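Section 4: Your First Desk Reset

By now you should have Tratari unpacked, charged and talking to the Flendum app on your phone. If the status light is still blinking amber, go back to Section 3 and run the pairing again. I had to do it twice on mine, so don't feel bad.

I wrote this section after a whole September of trying to get the thing to tidy desks, mostly mine. Hauwa Abubakar tested the steps at her place and sent back a long list of complaints, and a lot of those turned into the notes below. So if a note sounds a little cranky, that's Hauwa.

Let me say this up front, because people ask me all the time whether the machines are ready to do our chores. For a desk reset, my answer is "some of it, slowly, with you in the room." Tratari is good at picking up one solid thing and setting it down where you told it to. It's so-so with bags. It's bad with cords, and I mean really bad. Plan your evening with that in mind!

Before you start

1. Clear a space on the floor so the base can roll right up to the desk. It wants to be able to reach the back edge without stretching.

2. Turn on the overhead light. A desk lamp by itself throws hard shadows and the planner will happily try to pick one up.

3. Open the app, tap Rooms, then Add Surface, and walk your phone slowly along the edge of the desk. If your desk has a raised lip, trace the outside of the lip.

4. Move your drinks. All of them, please.

CAUTION: Tratari can't tell a full cup from an empty one until it lifts it. Keep anything with liquid in it off the surface while the arm is moving.

Teaching the first pick

5. Tap Teach, then New Object. Start with something hard and rounded that fits in the palm of your hand. Skip pens for now.

6. Squeeze the handle on the teaching gripper until both fingers touch the object, then stop. You don't need to crush it. The soft pads do most of the holding.

7. Lift, move it where you want it to live, and set it down flat before you let go. Wait for the beep.

8. Repeat from a few different starting spots. I do ten or so and then get bored, and that has been enough for every solid thing I own.
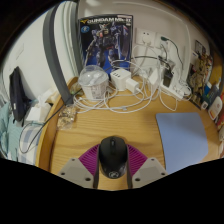
Home spots are the part most people rush, and then they wonder why everything ends up in a heap. A home spot is just a place on the desk that you've told Tratari belongs to one object. The easiest kind is a place that already has a clear outline, and a mouse with a pale blue pad lying right next to it on the wood is about as easy as it gets, color difference and all. The white cables looping across the back of that same desk are another story, so draw a keep-out zone over that whole strip before you let the arm do anything on its own.

9. Tap Home Spots, pick your object from the list, and drag the outline onto the map of your desk.

10. Tap Keep Out and drag a box over your chargers, power strips and anything with a cord running through it.

NOTE: The keep-out box stops the fingers. It doesn't stop a cord from getting dragged along by something attached to it. If your mouse or keyboard has a wire, give it plenty of slack.

Running it

11. Tap Run Reset and stay close enough to reach the red stop button.

12. If the arm freezes over an object for more than a minute, tap Skip. It's allowed to give up, and so are you.

My log so far has 572 tries at single picks, and 86 percent of them ended with the right thing in the right place. Nearly all the misses were snack bags and charging cords. Arlindo Magalhães keeps telling me the next Flosum update will sort out bags (he's said so before, but I do like the guy). For now I toss the bags myself and leave the cords where they lie.

If a pick keeps failing, delete the object and teach it over from step 5. Adding more tries on top of bad ones only made mine worse. Error codes for the arm are in Section 7, and Nwosu battery swaps are in Section 8.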